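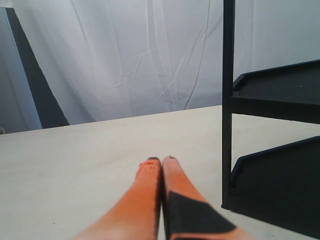 Dineo Kruger would like everyone to know that the fingers were the hard part. The arm itself went together in two evenings, she told the rest of the Wustik summer robotics class, and then it took most of July to get the two orange fingers to meet nicely at the tips without one of them sliding past the other, and if anybody wants to argue about the right way to do it they are welcome to come by on a Thursday and bring their own.

People will get the chance to do just that, as it happens, when the class opens its doors for its end-of-summer showing at the Bhatt Street library annex. There will be lemonade, there will be folding chairs (please bring one if you have a spare), and there will be the shelf challenge, the thing the students have been working toward since school let out.

The rules are simple enough to fit on a note card, and in fact they are on a note card, taped up by the door. A team's gripper has to take a small item off a shelf, bring it down to the table, let go of it, and then put it back where it came from. Points are given for a gentle landing, and points are taken away for anything that ends up on the floor. A team gets 40 seconds a turn, and a perfect score is 67, a number that was settled on after a long and friendly discussion which this writer sat through and still could not explain to you.

Mohit Dixit, who teaches the class, has been running it for two summers now and seems to enjoy it more each week. He is fond of telling the students to change one thing at a time and write it down, and they have taken him at his word! The shared notebook is thick with little entries about tape, finger angles, camera settings and how hard is too hard when you are picking up a grape. One page is given over entirely to a disagreement about tape, with replies in four different colors of ink.

The two teams have named themselves Civetti and Sirnia, and they borrow each other's tools without much fuss. Civetti likes to come at the shelf slowly and from the side. Sirnia goes straight in and hopes for the best, and on a good afternoon that works very well indeed. Between them they had logged 2,269 practice tries by the last class in July, with every miss written down as faithfully as every catch.

Families have been generous with snacks and rides all season, and the class sends its thanks. Students going into seventh grade or higher can put their names down for the fall session at the library's front desk, and no experience is needed. There is also a box at the desk for old phone chargers, small screwdrivers and rolls of tape, of which the class can always use more.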